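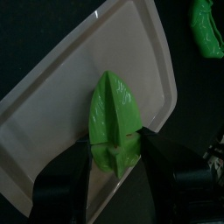 Wrist camera view, green toy between the fingers on the gray tray

Evano Boards > Small Arms > Teaching and Demonstrations

Hand guiding vs. remote control for a simple tray task

Thread started September 23, 2024

flatwasher
I've been collecting demonstrations for a tray task since August and I'd like opinions before I put more time into it. The arm is a Tromerix with the stock two-finger gripper and a small camera at the wrist. The task is to pick up a glossy green plastic toy and set it on a light gray tray. The toy is a pepper or a star fruit depending on who you ask. Pointed top, lobes at the bottom, a step in between where the fingers can grab.

I have 386 demonstrations by remote control, using a Kütt handset. Before that I did 80 by hand guiding, where I put the arm in its soft mode and pushed it around myself. The hand-guided ones took me less time each and the paths look cleaner when I plot them. The remote ones have a lot of small corrections, mostly right before the fingers close.

Trained on the remote set, the arm gets to the toy fine and then hesitates. It hovers, closes partway, opens, and hovers again. Trained on the hand-guided set it doesn't hesitate, but it misses more often and doesn't try again.

My questions:
Is it worth mixing the two sets?
Should I cut the corrections out of the remote set?
Does the shiny toy on a dark table matter as much as I suspect it does?

tinbender
Don't mix them until you've checked that both were recorded the same way. On my Tromerix the soft mode logs the joint positions but the commanded gripper width stays at whatever it was last. If you squeezed the fingers by hand, the log may say they were open the whole time. Plot gripper width against time for a few from each set and see.

On cutting the corrections: I wouldn't. They're the only part of your data that shows what to do when the fingers are a little off.

flatwasher
Just looked. You're right about the width. In the hand-guided set the command is flat and only the measured value moves. I can copy measured into commanded with a short script, but then the squeeze force will be wrong, because the measured width stops when it touches the toy.

tinbender
Yes. Subtract a few millimeters after contact. It's crude but it works for hard plastic. Wouldn't do it on anything soft.

oldlathe
I'm going to disagree about keeping the corrections. There is a difference between a correction and dithering. If the operator sits over the toy for two seconds wiggling the handset, deciding which way to turn, that's not information about the task. The model sees two seconds of nearly identical pictures with small moves in every direction, and it learns to make small moves in every direction. That is your hover.

I went through the same thing with a peg job. I cut every stretch where the tool moved less than a set distance over half a second, and the hover was gone on the next training run. I kept the real corrections, the ones that went somewhere.

tinbender
Fair, but a threshold like that also removes the pause while the fingers close. The arm is still and the gripper is moving. If you cut that part you get a robot that closes while it's already lifting.

oldlathe
Only if you write the filter badly. Count gripper motion as motion.

marshhen
A question for flatwasher. Where are you looking when you drive it? At the arm itself or at the wrist picture on a screen?

flatwasher
Mostly at the arm. I sit across the table from it. Sometimes I glance at the screen.

marshhen
That could be a good part of it. From across the table you can see around the fingers and judge depth. The model gets the wrist view, and from there a lot of what you're using to decide isn't visible. Say the far finger is too close to the side of the toy and you shift it over. From your seat that's an obvious move. In the wrist picture there may be no cue at all, so to the model your correction looks random.

Try driving from the wrist picture only. It's slow and annoying for the first batch. After that your moves start to line up with what the camera shows. You'll find yourself using landmarks. With your toy I'd use the ridge down the middle and the ledge under the pointed part. If the ridge is centered between the fingers, close. If it isn't, move over first.

papercup9
I'd add a second camera before I gave up my own eyes. Driving from a wrist view gives me a headache, and the demonstrations come out worse because I'm tense. If there's a fixed camera looking down at the table, the model has the overview too and the problem goes away.

marshhen
A second camera helps. I don't agree it makes the problem go away. The last inch is still decided by the wrist view because the arm tends to block the overhead one.

flatwasher
I tried marshhen's suggestion this evening. Taped a piece of cardboard up so I couldn't see the arm and drove from the screen. The first ones were terrible. I bumped the tray once and knocked the toy over twice. Then it got easier.

A few things I noticed. I approach lower now, and I turn the wrist earlier. When I could see the arm I'd come in straight and twist at the end. From the wrist picture, twisting at the end swings everything around the view and I lose my place, so I line up first.

The other thing is the tray. I'd never thought about where it is in the picture when I grab, because I was never looking at the picture.

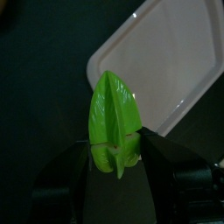
When the tray sits up and to the right like that, I know before I lift which way I'll have to go. If it's out of view entirely I have to search for it, and I can see myself searching in the log as a wide loop. So I've started stopping for a moment with both the toy and part of the tray showing before I carry it over.

marshhen
Good habit. Do it the same way every time, if you can, at least for the first couple hundred. Add variety after it works.

oldlathe
Careful with the stop, though. You'll be back to the hover problem, only at a different spot.

flatwasher
Short stop. And I'm going to use your filter with the gripper counted as motion.

tinbender
About the shiny toy, since nobody has answered that part. I don't think the toy is your trouble. Bright green against near black and pale gray is about as easy to find as anything could be. The highlights move around on it as the wrist moves, but so do they on everything else. What I'd worry about is the low light. If the exposure is on automatic, the picture changes brightness when the pale tray fills more of it. Then the same table looks like two different tables. Lock the exposure and the white balance.

flatwasher
Exposure was on automatic. Locked it. The older sets all have it on automatic and I can't fix that now.

tinbender
You can add random brightness changes in training to cover it. Not perfect.

papercup9
Or turn a lamp on. I know it sounds too simple, but low light also means longer exposure and more smear when the wrist moves. My pictures got much sharper with a cheap desk lamp pointed at the ceiling. Don't point it at the tray or you'll get a white stripe along the rim.

quietgear
New here, so excuse a basic question. Why hand guide at all if the Kütt works? I'm choosing between buying a handset and just using the soft mode on my arm. Budget matters.

oldlathe
Start with soft mode if it's free. Hand guiding gives you a feel for what the arm can reach and where it gets stuck against its own limits. You feel it in your hands. With a handset you find the limits when the arm stops and beeps at you.

The downside is that your hands are in the pictures. If there's a fixed camera, the model sees a person in every demonstration and no person when it runs alone. With a wrist camera only, you can usually keep your hands behind it.

quietgear
Could I hand guide once, then have the arm play it back with nobody near it and record the pictures then?

oldlathe
Yes, that's the usual way around it. You have to put the object back in exactly the same place before playback. I mark the table with a bit of tape and take the tape up before I hit play. It doubles your time per demonstration, and some playbacks miss and have to be thrown out.

marshhen
Playback also wipes out any reaction. The arm follows the path whether the toy slid or not. For a hard toy on a flat table it's okay. I wouldn't do it for anything that rolls.

quietgear
Thanks. I'll start with soft mode. Is the Heserow grip handle worth getting for it? It clamps on above the wrist.

papercup9
I have one. It's comfortable, but it's heavy enough that the arm's gravity setting is off until you enter the extra weight. If you skip that step the wrist droops in soft mode and you'll be fighting it. I ended up going back to just holding the arm.

oldlathe
I like mine. Enter the weight once and forget it.

flatwasher
Update after a few sessions. I now have some 300 new demonstrations, all driven from the wrist picture, exposure locked, lamp on, filter applied. I left the hand-guided set out completely. Trained on the new ones alone.

The hover is mostly gone. It still does it when the toy is lying with the point toward the arm, and I looked and I only recorded seven like that, so I can't blame the model. Misses are down as well. When it misses now it backs up and comes in again, which it picked up from the ones I left the misses in.

I did not try it with the corrections fully cut out, so tinbender and oldlathe can keep arguing.

oldlathe
You used my filter. I'll take it.

tinbender
He kept the misses in. I'll take that.

marshhen
Record more with the point toward the arm before you change anything else. And put the tray on the other side for part of them, otherwise it will learn to go right no matter what.

flatwasher
It does go right no matter what. I moved the tray to the left last night and it carried the toy off to the right and let go over bare table. Recording left-side ones next.

papercup9
Mix left and right in the same session if you can. I did mine in two blocks with different lamp positions and the model picked the side by the shadows.

flatwasher
Okay, I'll alternate. Will post the numbers when I have enough of both.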